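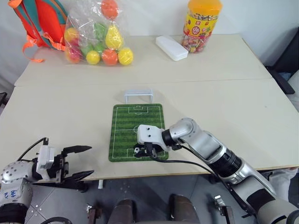
Review: the Rellolano funeral broadcast kit

When a head of government dies, small stations like ours have an hour to sound dignified. Rellolano sells a kit for that hour: a box of solemn music, a set of obituary templates, and a binder on protocol with a black ribbon for a bookmark. I tried it out at Radio Tromum in October, with Hạnh Lâm reading.

The music is good. There are 60 tracks, mostly cello, and only one sounds like a bank putting you on hold. The templates are weaker. Every late leader "served with distinction," including the sample one, who by his own timeline spent four years in exile over a customs matter. You can edit this, but the software asks you to confirm three times, as if you were the one causing trouble.

The binder runs to 333 pages and I have grown fond of it. It knows when flags come down, how to order the titles, and what to do if the palace and the ministry announce different times of death (use the palace, wait for the phone to ring). The chapter on limited-attendance burials is very useful — we would have sent a van to one and been turned around at the gate.

Hạnh found the pronunciation guide thin. It skips most of the names she had trouble with and spends half a page on "cortege."

The older Rernlow set costs less and has better templates, but its music comes on 50 separate discs. I'd buy the Rellolano for the binder and write the obituaries myself. Ours came without the ribbon. They mailed one.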